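Asow Household Handling Project
Progress report to the Pullau Fund, second reporting period
Prepared by the project office, Brurgate

Status

The project is on schedule for the simulation stage and behind schedule for the hardware purchase. The delay comes from the quotations, which arrived in August instead of at the start of the summer. No equipment money has been spent. This report covers the simulation work, the revised equipment plan and the decisions we need from the Fund before we can place an order.

Simulation work

The grant agreement asked us to finish a full set of simulated trials before buying a two-arm robot. The purpose was to find out what reach, gripper opening and camera coverage we need, so that the purchase follows from measured requirements. We planned 1,000 trials and have completed all of them. The logs have been checked and copied to the shared drive under the folder name agreed at the last review.

The trials use a furnished room with a table, a couch and ordinary household items. Both arms work at the table. The items were chosen to differ in height and shape, and the laptop was added at the Fund's request as something the arms must learn to leave alone.

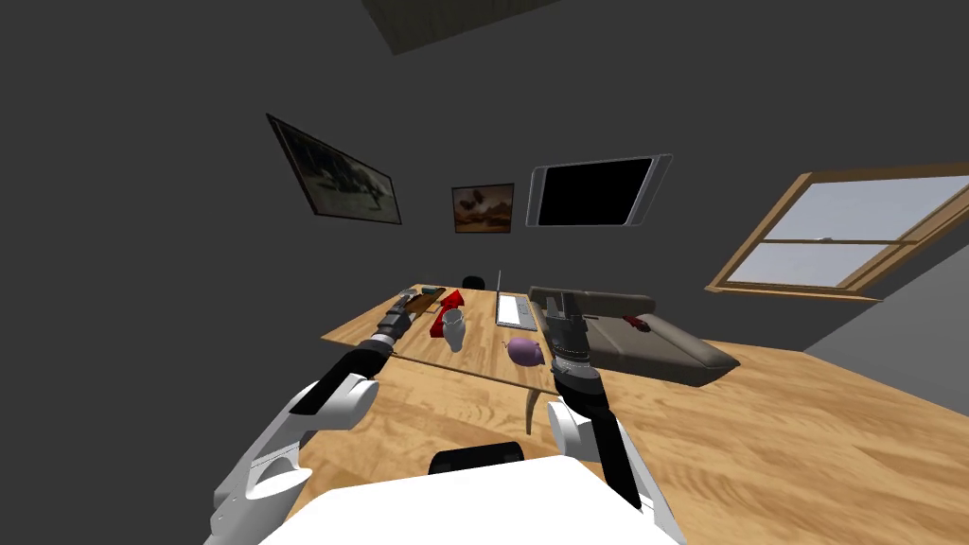

Ratanaporn wrote back on the draft of this section that two arms should be budgeted only if the single-arm figures were shown alongside, and that the Fund would not want to pay for a second arm which spends most of its time parked. We accept the point. The single-arm comparison is now in the work plan for the next period, using the same room and the same items. It needs no extra money, only computer time we already have. Until it is done, we are asking for approval of the mobile base and the first arm only, with the second arm held as an option on the same quotation.

Three findings from the trials affect the purchase.

Reach. With the base parked at the long side of the table, the arms reached the near half without trouble. Items toward the back often required the base to move first. A longer arm would help but costs more and raises the weight on the base. We recommend the standard arm and a base that can reposition accurately.

Grippers. The wide setting was used more than we expected. Flat items gave the most failed grasps, and a change of fingertip did more for them than extra closing force. We have moved money from the force sensor line to spare fingertips.

Cameras. The original budget had one camera on the head. Items close to the body were regularly hidden by the arms, and the view from the wrist turned out to matter most during the last part of an approach. The revised budget puts a camera on each wrist, with the second one to be bought only if the second arm is approved.

We also looked at what the wrist view gives when the arm is away from the table. During turns and travel it takes in walls and large surfaces and very little that helps with grasping.

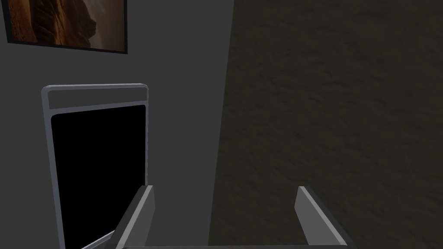

For that reason we will record wrist video only while a grasp is being attempted. Storage needs drop enough that the second disk array can come out of the budget. The saving is to be moved to the service contract, which was underfunded in the first plan.

Equipment plan

We asked for quotations on the same written specification from each supplier on the Fund's list. The main items are now as follows.

Mobile base and first arm: one order, one supplier, delivery in 30 working days after the order is confirmed.

Second arm: option at the quoted price. The supplier will hold the price until the end of the next reporting period.

Grippers and fingertips: ordered with the arm. Spare fingertips are stocked on site.

Wrist camera: ordered separately. The bracket can be made in our own workshop.

Service contract: first year included, second year to be paid from the disk array saving.

Floor work: the test room in Brurgate needs its door sill removed and a new power outlet. The landlord has agreed in writing. We have set aside 125 hours of staff time for the room, the installation and the first safety check.

Risks

The main risk is the delivery date. If the order is not confirmed before the supplier's yearly shutdown, delivery moves into the following period and the first physical trials move with it. The second risk is that results from the simulated room do not carry over well, especially for flat and soft items. We plan to repeat a small part of the trials on the real arm before any further purchases. Staff training is a smaller concern. Two people have finished the supplier's online course and a third is enrolled.

Decisions requested

1. Approve the order for the base and first arm.
2. Approve the move of funds from storage to the service contract.
3. Confirm that the second arm can stay open as an option until the single-arm comparison is delivered.

A reply within 7 working days would let us confirm the order ahead of the shutdown. The itemized budget and the supplier quotations are attached as separate files.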